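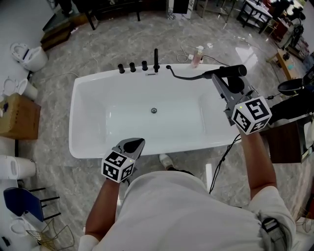

Ausstellung Bad und Sanitär, Halle 7

Zusammenstellung: Samira Kassab, Korrektur der Artikelliste: Rasmus Strazds.

Freistehende Wanne, rechteckig, weiß glänzend, innen mit geneigten Wandungen. Runder Ablauf in Chrom am Wannenboden, Überlaufschlitz ebenfalls Chrom. Armatur auf dem hinteren Rand: drei zylindrische Griffe in Reihe, daneben der hohe Auslauf, alles schwarz. Handbrause und Schlauch schwarz -- der Schlauch ist über ein kleines Anschlussstück am Rand geführt.

Bodenbelag: Fliese grau, Marmoroptik. Im Bestandsplan Feld 30, Belagsnummer 113.

Links im Raum weiße WCs, eines mit geöffnetem Deckel, dazu ein Holzschrank und ein dunkelblauer Stuhl mit schwarzen Metallbeinen. Der Stuhl gehört nicht zum Sortiment.

Preise und Anschlussmaße stehen in der Liste Buvo, Blatt 54. Rückfragen zur Montage an Younes Saber, Musterbestellungen an Tracey Goodall.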